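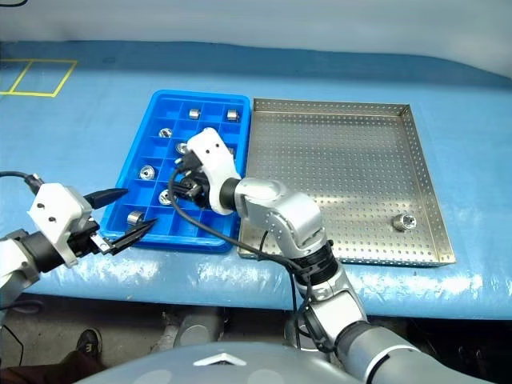 Figure 1. Small metal parts in a blue compartment tray, with a perforated metal tray to the right.

Spare Parts Storage in a Small Pump Repair Shop
Student Project Report, Department of Industrial Studies, Flakolau Technical College
Submitted 10/22/18

Summary

This report presents the findings of a one-semester student project on the storage and issue of spare parts at the Treltberg repair shop of Merport Pump Service. The shop repairs water pumps for farms, apartment buildings, and small factories. The project was carried out under the college's work placement program. Its purpose was to find out why repair jobs were being delayed for parts that the shop already owned, and to propose changes that the shop could make with its present staff and floor space.

The student team reviewed the shop's written records, observed the work of the storeroom and the repair benches, and tested a revised system of labeling and reordering in one section of the storeroom. The test section showed fewer missing parts and shorter searches than the remainder of the room. The team recommends that the shop extend the revised system to all small parts and leave large castings and motors under the existing arrangement.

1. Background

The Treltberg shop occupies the ground floor of a former dairy. The repair benches stand along the north wall, where the light is best, and the storeroom is at the opposite end of the building, behind the receiving door. The storeroom was laid out when the shop serviced only one make of pump. Additional makes were taken on over the years, and parts for each were placed wherever shelf space could be found.

At the start of the project the stock list held 3000 entries. The list is kept in a ledger program called Ilie, which the shop adopted to replace a card file. Ilie records a part number, a short description, a quantity, and a location. The location field was optional when the card file was copied over, and for 1221 of the entries it had been left blank. Staff who had been at the shop for many years could often find such a part from memory. Newer staff could not, and usually asked.

2. Method

The work was divided into two periods. In the first period the team read the job sheets for the previous quarter and marked every job on which a mechanic had written a note about waiting for parts. There were 33 such jobs. For each one the team checked the stock list and the purchase file to learn whether the part had been on hand on the day the note was written.

In the second period the team reorganized one section of the storeroom, consisting of bushings, seals, springs, and shaft keys. This section was chosen for practical reasons. The items are light, they are used on nearly every job, and they could be moved without a lift truck. Each part was given a fixed location, and the location was entered in Ilie before the part was put away. Labels were printed in large type and placed on the front of the shelf as well as on the container.

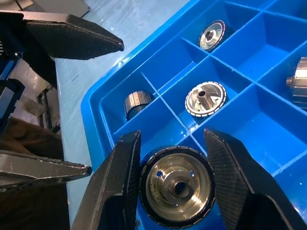 A minimum quantity was also set for each part in the section. When a mechanic takes the last item above the minimum, a colored card is moved from the container to a rack beside the storeroom door. The person responsible for purchasing collects the cards at the end of the shift. Under the former practice, a part was reordered when a mechanic reported that the container had run out, and the report was sometimes made by word of mouth and lost.

3. Findings

3.1 Causes of delay

In most of the marked jobs the part had been in the building at the time. The most frequent cause of delay was that the part had been put away under the number of the pump maker while the mechanic was searching under the number of the bearing or seal supplier. Both numbers are correct, and both appear on packaging. Ilie can store a second number, but the field had not been used.

A second cause was the return of unused parts. Mechanics commonly draw one or two more seals than a job requires. The extra seals were set on a shelf near the benches and were not entered back into stock. In nine cases the delayed job could have been completed with a part from this shelf.

3.2 Effect of the revised system

The mechanics reported that searches in the test section were shorter. The team observed that they generally went to the correct shelf without asking for help. The purchasing desk received cards for several parts that would otherwise have run out during October.

Some difficulties were noted. The card rack was at first mounted behind the open position of the storeroom door and was overlooked until it was moved. Two sizes of spring were so similar that they were mixed on return, and they were later placed in separate rows. The mechanics also objected to entering returns in Ilie at the end of a shift, when they are expected to clean the benches. A drop box for returns was provided, and storeroom staff now make the entries in the morning.

4. Limits of the Project

The test period was short and fell in a season when irrigation work is declining. The team cannot state whether the card system would hold up under the heavier load of early summer. The cost of delays was not calculated, as the shop does not record idle bench time separately. The review of job sheets also depended on the mechanics' own notes, and it is likely that some delays were never written down.

5. Recommendations

The shop should fill in the location field for every small part, beginning with those drawn most often. Supplier numbers should be entered in the second number field when new stock is received, so that the older entries can be completed over time.

The returns box should remain in use. Its position near the wash sink is acceptable, provided that paper packaging is kept dry.

Large castings and motors may stay where they are. They are few, they are easily seen, and moving them would require closing the receiving door for at least one working day.

The team further recommends that a later student group repeat the review of job sheets during the irrigation season, using the same marking method. The marked sheets and a printed copy of the stock list have been left with the department office.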